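Workshop tips from the Hindel evening robotics club
Collected by Khrystyna Savchuk, 20/11/2019

These began as notes taped to the cupboard door. The tape gave up in April, so now they live on the website.

Put a cloth down first. Small plastic tubes on a bare table behave like peas on a plate, and you will spend your evening under the bench. Ours is plain green cotton, 900 mm wide before somebody washed it hot. Don't bother ironing it, but do pull the creases out from under the racks.

Open the lids fully before you start the arm. A half-open lid has a talent for closing at the worst moment.

Agree who is moving. If your hand is near the racks, say so out loud, and whoever has the pendant answers out loud. Nodding doesn't count. Long sleeves get rolled up, including the nice jumper.

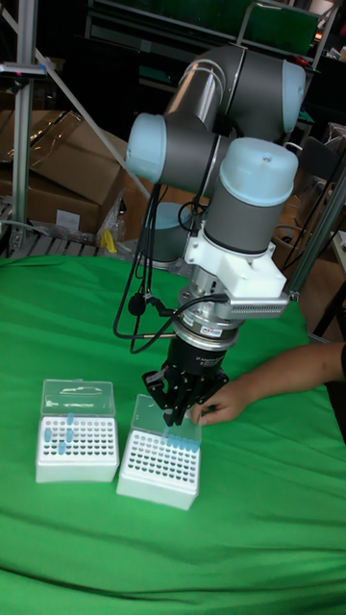
Tube practice, two racks and one helping hand.

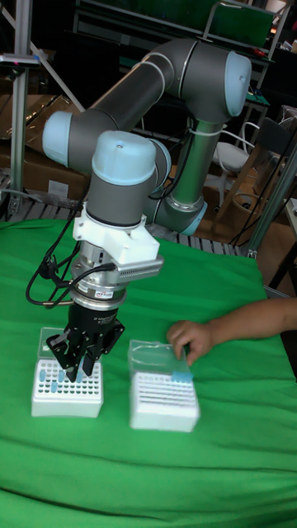
Leave slack in the cables, then check it again with the wrist turned as far as your program will turn it. The Astholm team lost a whole heat to a plug that came out 4 mm, and were very brave about it.

Write down your positions. On paper, in pen, with a date. "The good one" is not a file name, and neither is "the good one 2" – we have both, and neither is any good.

Run at low speed until you have had ten clean picks in a row. At the Kırmızıgül round you get 171 seconds, which sounds mean until you have watched an arm at full speed miss a tube with great confidence.

Tubes go back in the tub marked 80. Please put 80 in it.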